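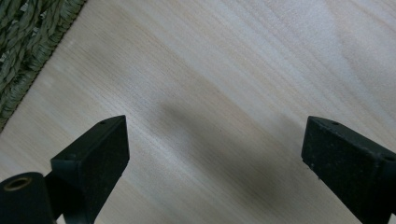

Figure 8. Pale wooden surface of the work area.

4.2 What people did with a bare surface

I'll admit this was my favorite part of the study! We asked 25 people to tell us how they'd set up a plain wooden surface before starting a job, and I expected short answers. Ekua Agbenyega, who did the coding with me, ended up with 497 remarks (we'd budgeted for 180), and loads of them were about the wood itself: the grain, the color, whether a mark should be sanded out or just left alone.

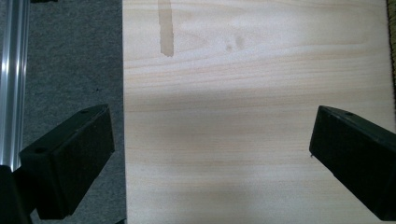

Marks got people talking more than anything else. Some wanted every smudge gone before they'd put a tool down, while others told us a board with a few stains felt easier to work on. We coded both as "surface care," following Després and Zuccaro, and I still go back and forth on that choice.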